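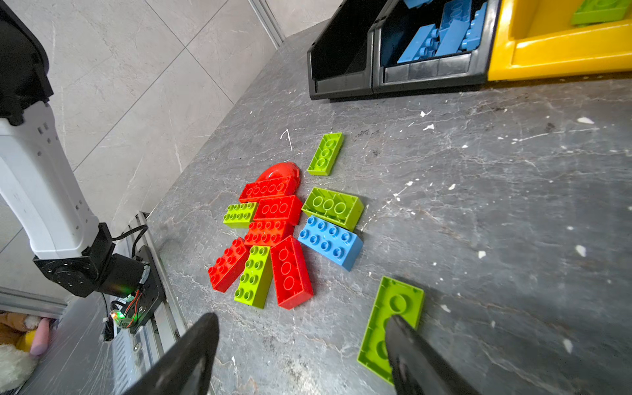

Cómo decide un programa qué ladrillo coger

Serie Máquinas y programas, cuaderno de Flenard para lectores a partir de nueve años

Recoger ladrillos de juguete y guardarlos por colores parece una sola tarea. Para un robot son varias, y cada una la resuelve una parte distinta del software. El software es el conjunto de programas que da órdenes a los motores y recibe datos de las cámaras y los sensores. Sin él, un brazo robótico es una pieza de metal y plástico con cables.

En este capítulo se explican cuatro partes: la percepción, la planificación, el control y las herramientas de trabajo. Como ejemplo se usa Plitley, el programa de ordenar ladrillos del taller Mousavi.

Percepción: de los números a las cosas

Una cámara digital entrega una tabla de números. Cada casilla de la tabla se llama píxel, y en una imagen en color cada píxel lleva tres números: cuánto rojo, cuánto verde y cuánto azul hay en ese punto. Una imagen de 2000 píxeles de ancho y 1000 de alto tiene dos millones de píxeles, es decir, seis millones de números. En ninguno de ellos pone «ladrillo».

La percepción es la parte del programa que busca objetos en esa tabla. Plitley trabaja en este orden:

Primero separa la mesa de lo que hay encima. Si la superficie es lisa y de un solo color, el paso es corto. Una mesa con dibujo de mármol cuesta más, porque las vetas también forman líneas y el programa puede confundirlas con el borde de una pieza. Las motas blancas pequeñas se descartan por tamaño: una mancha que ocupa menos de 100 píxeles no se considera ladrillo.

Después agrupa los píxeles vecinos que se parecen. Un grupo de píxeles rojos seguidos puede ser una pieza roja. También pueden ser dos piezas rojas que se tocan, y para distinguirlas el programa busca la línea fina de sombra que suele quedar entre ellas.

Por último calcula dónde está cada pieza y hacia dónde apunta. A la posición y la orientación juntas se las llama pose. Decir «hay un ladrillo verde» no basta para cogerlo. Hay que saber en qué punto de la mesa se encuentra y cuánto está girado.

Los brillos y las sombras

El plástico brillante refleja las lámparas. En el punto del reflejo, un ladrillo rojo da números casi iguales a los del blanco. Si el programa solo mirase el color, vería un agujero en mitad de la pieza. Por eso, cuando una mancha clara queda rodeada de rojo por todas partes, Plitley la cuenta como roja.

Con las sombras ocurre algo parecido. Un azul claro en sombra se convierte en un azul más oscuro. Para comparar colores, el programa separa dos datos: el tono (qué color es) y la luminosidad (cuánta luz tiene). El tono cambia poco al pasar de la luz a la sombra. La luminosidad cambia mucho.

Ladrillos boca abajo

Visto desde arriba, un ladrillo de dos por cuatro muestra ocho salientes redondos. Si está boca abajo muestra un hueco con tubos. Es la misma pieza con otro aspecto. El programa aprende las dos caras a partir de imágenes de muestra, que antes se han marcado una por una con el nombre correcto. Si en las muestras faltan los ladrillos boca abajo, el programa fallará con ellos aunque una persona los reconozca enseguida.

Planificación: qué hacer y en qué orden

Cuando el programa tiene la lista de piezas con sus poses, empieza la planificación. Se hace en dos niveles.

El nivel alto decide el orden. ¿Qué pieza va primero? Plitley da a cada una una puntuación. Suman puntos las piezas separadas de las demás, porque los dedos de la pinza necesitan espacio a los dos lados. Restan puntos las que tienen otra encima. Si un ladrillo está debajo de una pieza curva, se retira antes la pieza curva.

El nivel bajo decide el camino. Entre la posición actual de la pinza y el ladrillo elegido hay muchísimos recorridos posibles, y algunos chocan con un cajón, con la mesa o con otro brazo. El planificador prueba recorridos dentro del ordenador, sin mover ningún motor. Descarta los que producen un choque y, de los que quedan, elige uno corto y sin giros bruscos.

Un camino típico tiene cinco tramos:

Subir hasta una altura segura.
Avanzar por encima del ladrillo.
Bajar en línea recta con la pinza abierta.
Cerrar la pinza.
Volver a subir y avanzar hasta el cajón del color correspondiente.

Si en el sistema hay dos brazos, el planificador reserva el espacio. Mientras un brazo ocupa una zona de la mesa, esa zona queda prohibida para el otro, del mismo modo que en una vía única no entra un tren hasta que ha salido el anterior.

Control: convertir el camino en movimiento

El plan dice por dónde debe pasar la pinza. El control se ocupa de que pase por ahí.

Cada articulación del brazo tiene un motor y un sensor que mide su ángulo. El controlador repite siempre las mismas tres operaciones: leer el ángulo real, compararlo con el ángulo deseado y corregir la fuerza del motor. La diferencia entre los dos ángulos se llama error. Si el error es grande, la corrección es grande. Si es pequeño, la corrección también lo es.

A esta repetición se la llama bucle de control. El de Proltetti, el controlador que acompaña a Plitley, da 1000 vueltas por segundo. Con un bucle muy lento, el brazo se pasaría del punto deseado, volvería atrás, se pasaría otra vez y acabaría temblando.

Se puede comprobar con un experimento. Coloca un lápiz de pie sobre la palma de la mano e intenta que no se caiga. Tus ojos miden la inclinación y tu mano corrige. Ahora inténtalo abriendo los ojos solo un instante de vez en cuando. El lápiz cae mucho antes, porque las correcciones llegan tarde.

La pinza tiene su propio control. Se cierra hasta que el motor nota resistencia y entonces mantiene una fuerza fija. Si se cierra del todo sin notar nada, el programa entiende que no ha cogido la pieza y pide una imagen nueva.

Herramientas: los programas que ayudan a hacer programas

Quien escribe software para robots usa otros programas para comprobarlo. Los más habituales son estos.

El simulador. Contiene una copia del brazo, de la mesa y de los ladrillos. En él se ensaya un cambio antes de pasarlo al robot. Un choque en el simulador no rompe nada.

El registro. Guarda lo que el programa vio, lo que decidió y lo que ordenó, con la hora de cada cosa. Cuando algo falla, se lee hacia atrás hasta encontrar el primer dato equivocado.

Las pruebas automáticas. Son casos preparados cuya respuesta correcta ya se conoce. Plitley tiene 28, y se ejecutan todos cada vez que alguien cambia una línea. Uno de ellos es una mesa sin ladrillos: la respuesta correcta es no mover el brazo.

La calibración. Calcula la posición exacta de la cámara respecto a la pinza. Con un error de un centímetro en la calibración, los dedos bajarán un centímetro al lado del ladrillo aunque todo lo demás funcione bien.

Vocabulario

Articulación: punto del brazo que puede girar.
Bucle: grupo de instrucciones que se repite.
Error: diferencia entre lo que se quiere y lo que se mide.
Píxel: cada una de las casillas de una imagen digital.
Pose: posición y orientación de un objeto.

Para practicar

Pon varios ladrillos sobre una mesa, algunos juntos y otros separados. Escribe en un papel las instrucciones para guardarlos por colores y dáselas a otra persona, que solo podrá hacer lo que pone en el papel. Anota en qué instrucción se detiene y qué dato le faltaba. Corrige esa línea y repite la prueba desde el principio.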